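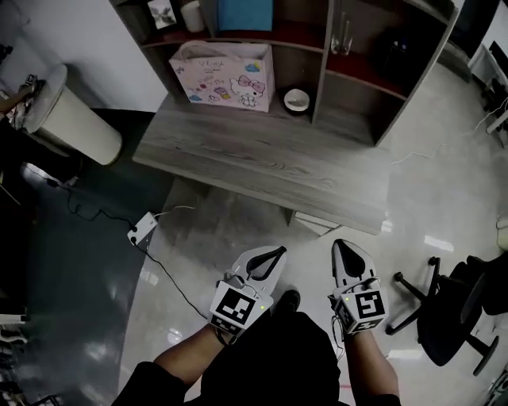
The Skistari pair in use, marker cubes mounted on them, with the shelf we used for most of the recording.

Skistari Hand Grippers (pair), reviewed after a month of recording

We bought the Skistari grippers in February to replace a leader arm setup for collecting demonstrations. With the leader arm you sit next to the robot and drive it by remote control. With these you hold a gripper in each hand, do the job yourself, and the software turns your motion into something an arm can be trained on. The set comes with two grippers, a head camera on a clip, cables and the Grokeo recording software. We paid 1209 dollars for the lot from Kadbridge, and it arrived well packed.

Setup

Printing and mounting nothing was a nice change. The marker cubes come already fixed to the grippers. Calibration is done in Grokeo by turning each gripper slowly in front of the head camera until the progress bar fills. The manual says to do it once per session. We found we had to repeat it whenever somebody adjusted the head clip, so now we do it at every change of operator.

The software install went badly the first time. The installer put the camera driver in the wrong folder and gave no error message. Ostapchuk, the firm that handles support, answered the next morning with a fix that worked.

In the hand

The grippers are bulky but they sit well in the hand. The trigger has a light pull and a longer travel than I expected. My first ten minutes were clumsy, mostly from closing too early. After that I could pick up a small bowl and set it back on a shelf without thinking about my fingers.

Weight becomes a problem later on. I can record for most of an hour before my forearms get tired, and the last few takes of a long session are always slower. Take breaks. Slow, shaky takes end up in the training data like all the others unless you go back and delete them.

The padded fingers hold paper handles, small boxes and bowls well. They are poor at thin flat things. A sheet of paper on a desk is close to impossible, and I would not plan a task around it.

Cables

This is my main complaint. The grippers are wired, and the cables are stiff. If you record standing in one spot you will hardly care. If the task means walking from a desk to a shelf and back, you have to watch your feet and keep the slack on the correct side of your body. We lost several takes to a plug working loose. A locking connector would fix it.
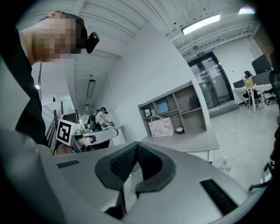 View from the gripper's own camera, with the padded fingers at the bottom and the work area behind.

Tracking and video

Tracking is good as long as the head camera can see the cubes. Reach deep into a shelf compartment, or let one hand pass in front of the other, and the position can jump. Grokeo marks these spots in red on the timeline, so they are easy to find.

The gripper camera gives a very wide view. You get the fingers, the table, the lights and anyone standing near you. That is useful for training, but tell the people in the room before you start. Face blurring is an option in the export menu and it is off by default.

Results

We kept 654 takes from the first month, nearly all of them moving things between a desk and a shelf. Throwing out the bad ones was quicker than with the leader arm, where a mistake usually meant resetting the robot too. The policy we trained handles the bowl reliably. Bags with soft handles are still hit or miss, and I think we need more takes with the handles lying in different positions.

Good: fast to learn, solid tracking, decent fingers, support that answers.

Bad: stiff cables, loose plugs, tiring over long sessions, poor installer.

Rating: 4 out of 5. I would buy the set again at this price, and I have already ordered a spare pair of finger pads.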